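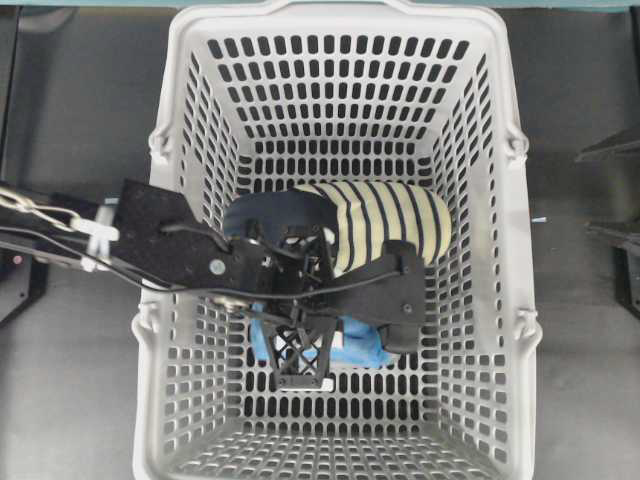 Gym contract ends in December but they say I owe 60 days notice – is that normal?

Posted in Fitness & Gyms > Memberships
Asked by nandine_lifts
February 2, 2025

Hi all, long time reader, first time posting, and sorry in advance if this rambles. I joined a mid-size gym near my office (I won't name it yet, I'm still hoping they'll be nice about this) on a 12 month plan. The plan finished in December. I thought finished meant finished. I stopped going, because I moved across town and the trip was going to be close to an hour each way, and I figured the payments would just stop by themselves.

Well, they took January's payment. I called and the person on the phone was perfectly friendly and told me that the plan "rolls over" to month to month unless I give 60 days notice in writing. I went and dug up my contract and yes, there is a line about it, on the back, in the same paragraph as the stuff about locker keys and parking. I signed the front. I do not remember anyone ever turning the page over for me.

So now they want two more months from me, plus a $14 "processing fee" that I can't find anywhere on either side of the paper. I emailed them the same night and got an automatic reply saying they'd get back to me within 5 business days. That's come and gone.

What I'd like to know is whether 60 days is a normal amount of notice (my old gym was 30 and they hardly cared), whether I have to pay that fee if it isn't written down, and whether I can just tell my bank to block them. A coworker did that with a different gym and swears it was fine, but she also once got a parking boot, so.

Also, if anybody has a gym on the north side that's good for lifting and doesn't lock you in, I'm all ears. I squat and deadlift mostly, I'm not fast and I'm not strong, I just like it. Needs at least two racks. I don't care about a sauna or a juice bar. 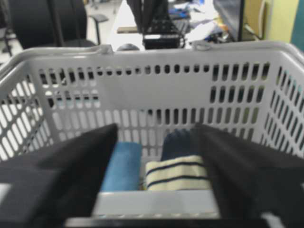

5 min read

Etora
Member, 2 answers in this topic

Oh boy, I went through almost the same thing, so let me tell you what I'd do and you can take or leave it.

Sixty days is on the long side but I've seen it. Thirty is what most places near me use. Some states put a limit on how long a gym can make you wait and some don't, so go look at the consumer page for your state before you argue about it on the phone. I wasted a whole lunch break telling a manager about a rule that turned out to be from the state next door. Very embarrassing.

Please don't block the payment first! I know it feels good. What happened to me is that the gym kept adding a late charge every month, and by the time I opened the envelope (I thought it was junk mail, it had a picture of a kettlebell on it) the whole thing had gone to a collection company. I got it sorted out but it took until summer and I had to send the same letter to three different people.

Do this instead. Write a short letter, on paper. Put your full name, your member number, the date, and one sentence that says you are canceling and that this is your written notice. Don't tell them your life story. I wrote a page and a half the first time and the reply picked out one sentence where I said I "might come back someday" and asked me if I wanted to freeze my account. Send it certified so you get the little receipt, and email a copy too. Your first email may already count as notice, it depends on whether your contract says email is okay, so read that paragraph again, locker keys and all.

Then in the letter ask them to show you where the $14 is written. Just ask, politely. Mine had a fee like that and it vanished the moment I asked for the page number.

One more thing, look for a moving clause! A lot of contracts let you out early if you move more than a certain distance away. Mine said 25 miles, which didn't help me, but if yours is shorter you could be done this week. They'll want a lease or a utility bill with the new address.

As for lifting on the north side, I've been at Trakovport for a while now and I really like it. It's a plain room in an old freight building, four racks, plenty of plates, and chalk is allowed as long as you sweep. You pay by the month and you cancel at the desk. It does get packed after work and the music is whatever the loudest person wants – bring headphones. The bathroom is up a flight of stairs, which on leg day is its own workout. They have a beginner deadlift hour in the mornings too and everyone I met there was sweet about it.

rackpuller_north
New member

just cancel your card and get a new one thats what i did. never heard from them again

also gyms are a scam get a barbell for the garage

Şimşekoğlu
Regular, Fitness & Gyms

Please don't do what the answer right before mine says. A new card number doesn't cancel a contract, and a lot of banks pass the new number along to companies that bill you every month anyway. I found that out with a magazine.

I agree with nearly all of what Etora wrote. I worked the front desk at a gym for some 10 months, so I can add a bit from the other side of the counter. The person on the phone usually can't do anything except read you the screen. Ask for the email of whoever handles billing and write to that person. Where I worked, notice counted from the day the letter was stamped, so every day you sit around being mad costs you. I'd mail it tomorrow.

Keep going through the contract for the word "renewal" as well. Ours had to send a reminder before a plan rolled over, and when the reminder hadn't gone out we gave the money back, but only to people who asked. Check your spam folder for anything from them in November or so. If there's nothing there, say so in your letter.

I tried Trakovport once and found it too crowded for me, but I'm picky and I rest a long time between sets. If you can train before work you'll probably love it. Ask for a day pass first and go at the hour you'd really be going.

And let us know how the fee thing comes out, I'm curious now.

nandine_lifts
Original poster

Thank you both so much (and thanks for the garage idea, but I live on the third floor!). I found the moving clause – it's 15 miles and I'm at 11, argh. There's no reminder email in my spam that I can find, so that's going in the letter. Mailing it in the morning, and I'm going to try for a day pass at Trakovport after that.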